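Polling Place Opening Inspection: Completed Checklist with Comments
Emdale Precinct 27, Grandgate Community Hall, main room

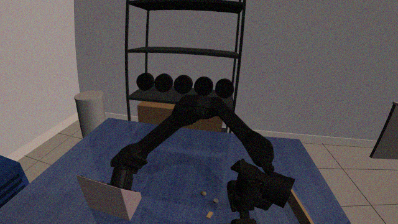

Inspection carried out on the Sunday before the primary. Start time 2:10 p.m. Inspector: Sandra Whitlock, county elections office. Hall representative in attendance for items 1 through 9 only.

Ratings: P = pass. C = pass with correction made on the spot. F = fail, must be cleared before opening. N/A = does not apply at this site.

Section A. Approach and entrance

1. Street number visible from the road: P

2. Accessible parking, van space marked and clear: C
Van space was partly taken up by a snow fence rolled up from winter storage. Moved to the rear of the building during the inspection. Hall representative told not to return it until after the canvass.

3. Route from parking to door, no step or lip over half an inch: F
Lip at the outer threshold measures three-quarters of an inch on the hinge side. Portable threshold ramp required. The ramp listed on last year's inventory was not in the supply cage.

4. Door opening force, five pounds or less: P
Measured three times with the gauge. The closer was adjusted in March and has held.

5. Door clear width, 32 inches minimum: P
One leaf only. Second leaf is bolted and must stay unbolted during voting hours for exit purposes. See item 12.

6. Electioneering boundary measured and marked: C
The old chalk line was short on the Stinden Road side, where the sidewalk bends. Remeasured from the entrance door along a straight line and re-marked with tape and two cones. Campaign signs on the far verge are outside the boundary and were left alone. The signs by the bus stop were inside it. The local campaign offices for both parties were called and asked to collect them by Monday noon.

7. "Vote Here" and curbside voting signs on hand: P
Curbside sign carries last cycle's phone number. Cover with the new sticker from the supply envelope.

Section B. Main room

8. Lighting at voting booths: P
One tube flickers near the kitchen hatch. No booth is planned at that spot.

9. Floor free of loose mats and curled edges: C
Entrance mat taped on all four sides. Tape to be checked at opening and again at 1 p.m. if it rains.

10. Floor plan posted and matches approved layout: F
The posted plan is from the general election and shows the check-in station on the north wall. The approved plan puts it on the east wall so the line does not cross the path to the scanner. Chief judge to replace the posted copy and initial it.

11. Accessible booth, knee clearance and turning space: P
Turning space is 60 inches with the chair removed. Keep the chair nearby but out of the turning circle.

12. Exits unlocked, unobstructed, signs lit: C
East exit sign was dark. Bulb replaced and battery test run for 90 seconds. Both leaves of the main door to be unbolted by 5:30 a.m. - the building alarm must be disarmed first or it will call out.

13. Occupancy limit posted: P

14. Booth privacy, no view of ballot from line or observer area: P
Checked from a standing and a seated position. Observer chairs are to stay behind the taped line. Observers may walk the room with the chief judge on request, as in the poll worker manual.

Section C. Power and equipment

15. Outlets tested, grounded: P
All wall outlets on the east side tested. Outlet by the stage reads open ground and has been capped. Do not use it for the scanner or the ballot marking device.

16. Extension cords rated, covered where they cross a walkway: C
One household cord removed. Replaced with the heavy cord from the Rungrueang kit. The cord cover is long enough for one crossing only, so the electronic poll book charger must go on the wall outlet behind check-in.

17. Circuit load: P
The coffee urn is on the same circuit as the scanner if plugged in at the hatch. Plug it in inside the kitchen. This was also noted after the last municipal election, when the scanner restarted twice.

18. Scanner cage locked, seal intact: P
Seal 3904 matches the delivery log. Seal was not broken during the inspection. The two judges from different parties will break it together at opening and both will sign.

19. Backup battery charged: P

20. Emergency ballot box on site, empty and locked: P
Opened, shown to be empty and relocked. Key returned to the pouch.

Section D. Emergency readiness

21. Fire extinguisher in date, pin and tag present: P
Kitchen unit and lobby unit both in date.

22. First aid kit stocked: C
Gloves and gauze added.

23. Emergency contact sheet at check-in: P
Custodial number on the sheet is a daytime number. The after-hours number has been written below it.

24. Alternate site confirmed: P
Alternate is the Emdale branch library meeting room. If the move is ordered, one judge stays at the hall to redirect voters until a deputy or a county runner takes over. Ballots and the scanner travel together with two judges of different parties in the vehicle.

General comments

Items 3 and 10 are the only open failures. Item 3 is the more serious of the two. If the ramp has not arrived by Monday at 4 p.m., call the warehouse and ask for the spare from the Stinden precinct, which has a level entrance and does not need one.

Turnout at this precinct in the last comparable primary was low in the morning and heavy after 5 p.m. The line should be run along the corridor toward the coat room and kept clear of the parking lot. Last time it ran outside and reached the electioneering boundary, which led to two complaints from voters who were approached while in line.

The request from the hall to hold a dance class in the side room at 6 p.m. on election day has been declined. The side room shares the main exit.

Reinspection of items 3 and 10 only: Monday, late afternoon. Chief judge to be present with the key pouch.

Signed: S. Whitlock
Copy to: chief judge, precinct binder, accessibility coordinator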